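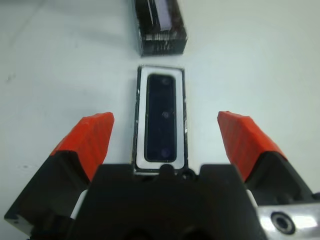 Week 8 - Soil water, part 2: infiltration and runoff
Notes for Thursday 30th April. Read before lab if you can. Slides go up later, these are the fuller version.

Where we left off: pore space. Big pores drain by gravity, small pores hold on. Field capacity = what is left once the gravity water is gone. Wilting point = what is left when plants cant pull any more out. The gap between the two is what the crop gets to use. If that is fuzzy go back to the week 7 handout, I won't redo it.

Infiltration

Water going in through the surface. Not the same as percolation, which is water moving down once it's already in. People mix these up on every midterm.

Rate vs capacity. Rate = how fast water is going in right now. Capacity = the fastest it could go in, given the soil as it is at that moment. If rain is lighter than capacity, rate equals rainfall and everything goes in. If rain is heavier, rate equals capacity and the extra sits on top or runs off. Draw this yourself once, two lines on one graph, it sticks better.

Capacity drops during a storm. Starts high in dry soil, falls fast, then levels off to something close to steady. Why:
- the dry soil pulls water in at first (suction), and the pull weakens as the top layer wets up
- clay swells and closes cracks
- raindrops break up crumbs on bare soil, fine bits wash into the pores and seal them. This is crusting.

The steady value depends mostly on texture and structure. Sand high, clay low, but a well structured clay can beat a compacted loam. Texture you are stuck with. Structure you can wreck in one afternoon with a heavy tractor on wet ground.

Two kinds of runoff

1. Infiltration excess. Rain comes faster than the soil can take it. Surface is wet, soil underneath may still be pretty dry. Typical of hard summer storms, bare or crusted fields, packed ground, dirt roads.

2. Saturation excess. Soil is full, nowhere for the water to go, so even light rain runs off. Typical of valley bottoms, foot of slopes, shallow soil over rock, late winter.

Same puddle, different cause, different fix. Loosening the top few inches helps with 1. Does next to nothing for 2, there you need drainage or you leave that patch in grass.

The Pesham plots

Two plots side by side, same soil (silt loam), same slope, 4 percent. Upper plot in cover crop over winter, lower plot left bare after harvest. In the December storm the bare plot had brown water in the collecting trough well before the covered one had anything. Total rain was nothing special. What mattered was one short burst near the start, on a surface that had already crusted in the fall.

Now compare Plimach. Heavy clay, flat, water table near the surface most of the winter. Cover crop there made hardly any difference to runoff in the same storm. Saturation excess, see above. It did cut down the sediment though, so don't write in your lab report that it was useless.

Measuring it

We use the Kowalchuk ring kit, double ring. Drive both rings in level, fill both, read the drop in the inner one only. The outer ring is there so water under the inner one goes down and not sideways. Common mistakes:
- outer ring allowed to run dry
- ring hammered in crooked so it leaks along the wall
- stopping too soon. Keep reading until you get 4 readings in a row that match, on clay that can take a good while, bring a snack
- set on top of a wormhole or an old root channel. It happens. Note it down and do another one, don't throw out the number

Do 20 minutes at the very least, even on sand.

Slope and cover, quick version

Steeper = less time for water to soak in, faster flow, more soil carried. Longer slope = more water collected by the bottom. Cover takes the hit from the drops and slows the flow. Residue works too, doesnt have to be living. Even thin straw helps more than most students guess.

For next time

Read the Jokcombe watershed summary, just the section on the upper fields. Come with an answer to this: which fields shed water by 1, which by 2, and what in the summary makes you think so? Half a page, handwritten is fine.

Lab reports from Pesham due at the start of class. Units on every axis please.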